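Laborbuch Arbeitsgruppe Haushaltsnahe Handhabung
Eintrag vom 25. März 2025
Vorhaben: Gradaris, Arbeitspaket 2 (Kleinteile einräumen)
Verteiler: Arbeitsgruppe, Projektpartner De Smet zur Kenntnis

1. Anlass des Eintrags

Im Rahmen des Vorhabens Gradaris ist bis September eine Stellungnahme zu der Frage vorzulegen, welche Aufräumtätigkeiten im Haushalt sich mit heutiger Technik ohne menschliches Eingreifen ausführen lassen. Der Partner De Smet hat darum gebeten, dabei auch weiche Behältnisse zu berücksichtigen: Brillenetuis, Federmappen, Kulturbeutel. In der bisherigen Aufgabenliste kamen ausschließlich formstabile Behälter vor, also Schubladen, Kisten und Besteckeinsätze. Der vorliegende Eintrag hält die Überlegungen zur Aufgabe »Tube in Etui« fest, die intern unter der Nummer 28 geführt wird.

Zur Abgrenzung: Bewertet wird die Tätigkeit als solche. Eine Aussage über einzelne Produkte oder Hersteller ist nicht beabsichtigt und wäre auf der jetzigen Grundlage auch nicht zulässig.

2. Beschreibung der Aufgabe

Eine kleine Tube ist in ein geöffnetes weiches Etui zu legen. Anschließend ist das Etui zu schließen. Für einen Menschen handelt es sich um einen Vorgang, dem keine Aufmerksamkeit gewidmet wird. Für die maschinelle Ausführung zerfällt er in mehrere Abschnitte, die getrennt zu bewerten sind: das Auffinden der Öffnung, das Ausrichten der Tube, das Ablegen, das Lösen des Griffs und das Schließen.

Die Vorführung erfolgt von Hand mit zwei Greifern. Damit stehen der Person dieselben Mittel zur Verfügung wie später der Maschine, insbesondere kein Fingerspitzengefühl im eigentlichen Sinne. Was mit den Greifern in der Hand schon mühsam ist, wird durch eine Automatisierung nicht leichter. Dieser Gesichtspunkt hat sich bereits bei den Aufgaben mit Besteck als brauchbarer erster Filter erwiesen. 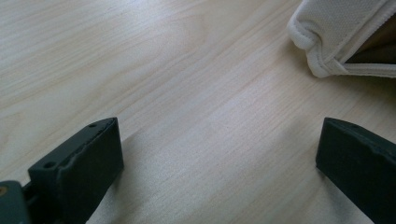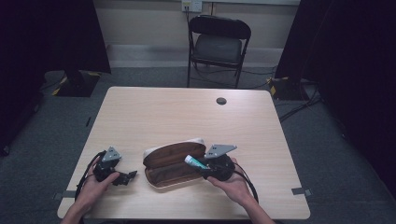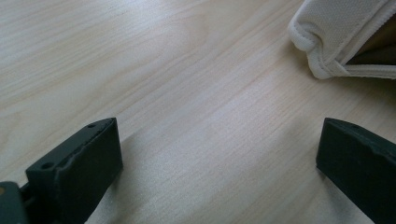 3. Beobachtungen und Bewertung

3.1 Auffinden der Öffnung

Aus der Sicht des Greifers erscheint vom Etui unter Umständen nur eine helle Ecke mit umlaufendem Wulst und ein dunkler Spalt. Ob dieser Spalt breit genug ist und wie tief das Innere reicht, lässt sich daraus nicht sicher ableiten. Erst die Ansicht von oben zeigt den zurückgeklappten Deckel und das braune Futter im Zusammenhang. Die Arbeitsgruppe geht deshalb davon aus, dass die Aufgabe mit Greiferkameras allein nicht zuverlässig zu lösen ist — jedenfalls nicht bei beliebiger Ausgangslage des Etuis.

Ungünstig ist ferner die Farbgebung. Heller Stoff auf hellem Holz ergibt wenig Kontrast, und die Maserung bringt Linien in das Bild, die mit dem Gegenstand nichts zu tun haben. Vorgeschlagen wird, die Aufgabe auch auf einer einfarbig dunklen Unterlage zu wiederholen.

3.2 Ausrichten und Ablegen

Die Tube, weiß mit einem blaugrünen Band, wird mit dem rechten Greifer geführt. Das Klemmen zwischen zwei ebenen Backen ist bei einem länglichen Körper unproblematisch, solange dieser nicht verdreht aufgenommen wurde. Eine Korrektur in der Backe ist nicht möglich. Die Person löst dies durch eine Drehung des Handgelenks, oft schon während der Annäherung. Bei einem fest montierten Arm müsste die Bewegung vorab geplant werden, und in der Nähe der Tischkante fehlt dafür erfahrungsgemäß der Platz.

Das Ablegen über dem Ende des Etuis wird als die am ehesten beherrschbare Teilaufgabe eingestuft. Die Toleranzen sind großzügig, und eine schräg liegende Tube ist im Haushalt kein Mangel.

3.3 Lösen des Griffs

Beim Öffnen der Backen wird seitlicher Raum benötigt. In einem weichen Etui kann dabei der Rand mitgenommen und das Behältnis verschoben werden. Eine zweite Hand, die das Etui festhält, ist daher als Regelfall vorzusehen. Die Bewertung einarmiger Geräte fällt für diese Aufgabe entsprechend ungünstiger aus.

3.4 Schließen

Dieser Abschnitt gilt als offen. Ein weicher Deckel muss gefasst, umgelegt und angedrückt werden, ohne dass der Inhalt herausrutscht. In der Simulationsumgebung Besik ist das Verhalten gepolsterter Stoffe bislang nur behelfsmäßig abgebildet. Ergebnisse von dort werden in der Stellungnahme nicht verwendet.

4. Vorläufige Einstufung

Auffinden der Öffnung: bedingt möglich, Übersichtskamera erforderlich
Ausrichten: bedingt möglich
Ablegen: möglich
Lösen des Griffs: möglich mit zweitem Greifer
Schließen: derzeit nicht möglich

Die Gesamteinstufung lautet damit »nicht selbständig ausführbar«. In der Arbeitsgruppe bestand Uneinigkeit darüber, ob das Schließen überhaupt Bestandteil der Aufgabe sein sollte. Wird es gestrichen, verbessert sich die Einstufung um zwei Stufen, was im Vergleich mit den Schubladenaufgaben kaum zu vertreten wäre. Bei diesen wird das Zuschieben mitbewertet. Bis zu einer Entscheidung bleibt das Schließen enthalten.

5. Ablage

Die Aufnahmen zur Aufgabe sind im Verzeichnis Zikora unter der Serie 2105 abzulegen. Die Serie 3310 bleibt den formstabilen Behältern vorbehalten und darf nicht vermischt werden. Bei der Beschriftung ist anzugeben, aus welcher Ansicht die jeweilige Aufnahme stammt. Die Bezeichnungen »links« und »rechts« beziehen sich stets auf die Hand der ausführenden Person.

6. Offene Punkte

Dunkle Unterlage beschaffen, matt, mindestens in Tischgröße.

Zweites Etui mit Reißverschluss in die Liste aufnehmen. De Smet wünscht außerdem ein Modell mit Magnetverschluss; ob dieses noch unter »weich« fällt, ist zu klären.

Kabelführung am rechten Greifer prüfen. Die Schlaufe neben der Hand sollte bei weiten Drehungen nicht hinderlich sein.

Textbaustein zur Aufgabe 28 für die Stellungnahme entwerfen und vor Versand mit der Einstufung unter Abschnitt 4 abgleichen.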